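Category: Assistive and Service Robotics > Product Evaluation

Grenider hand, litter and light pick-up package - trial report and comments invited

facilities_sinville
Sunday, October 13, 2019

The Estates Office at Sinville has been asked to evaluate the Grenider three-fingered hand, supplied with the Pureo software licence, for clearing light waste from office floors. The evaluation period ends in December, after which a recommendation will be made on purchase. Members with experience of the package are invited to comment.

The hand was fitted to our existing arm under the supplier's instructions. It is being operated with the knit glove, which the supplier offers as an optional extra, pulled back so that the black fingertips are left uncovered. The work takes place on carpet tiles, among chairs and other furniture, and the items to be collected are those which the cleaning contractor most often reports: plastic bags, packaging and small pieces of card.

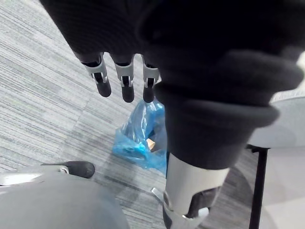 Rigid items have given little difficulty. Thin film is a different matter. The fingertips are smooth, and the software is inclined to close on the highest fold of a bag, where there is very little to hold. Of 232 attempts on bags of various kinds, 23 ended with the bag dropped before it reached the bin. We consider this acceptable for a first trial, although it falls short of what we were led to expect at the demonstration.

kestrel_procurement
I am obliged to the Estates Office for the report. May I ask whether the licence was quoted per arm or per site? Our own quotation from Pureo was per arm, and the renewal terms were not stated anywhere in the document.

facilities_sinville
It was quoted per arm. Renewal terms were supplied on request and run for 2 years.

H_Dunmore_Lab
I must disagree with the assessment of the failure rate. A dropped bag in an office is a nuisance, but a dropped bag with something in it has to be collected twice, and a member of staff will usually be sent to do it. The report does not say how many of the bags were empty. Without that figure the result cannot be compared with our own, which was considerably worse.

I would further question the use of the glove. In our trial the cuff repeatedly rolled up at the wrist and caught on chair legs. We removed it after 200 cycles and have not put it back.

facilities_sinville
The point about contents is accepted. Bags were not recorded separately as full or empty, and this will be corrected for the remainder of the period. As to the glove, it was retained at the request of our safety adviser, who was concerned about hard edges at the knuckles in shared rooms. No catching has been recorded here, but the matter will be watched.

tallis_fm
We have had the Joseph gripper on a similar duty. It has two fingers and is slower, but the pads are ribbed and hold film rather well. Support was poor - letters went unanswered for weeks - and I could not recommend it on that ground alone.

H_Dunmore_Lab
Ribbed pads may be had for the Grenider hand as well, as a separate order. They ought to be included in the price.

kestrel_procurement
They were not listed in our quotation. I shall raise it with the supplier and post the reply in this thread.

facilities_sinville
We should be grateful for a copy. The trial will continue with the smooth tips until a set of ribbed pads can be obtained.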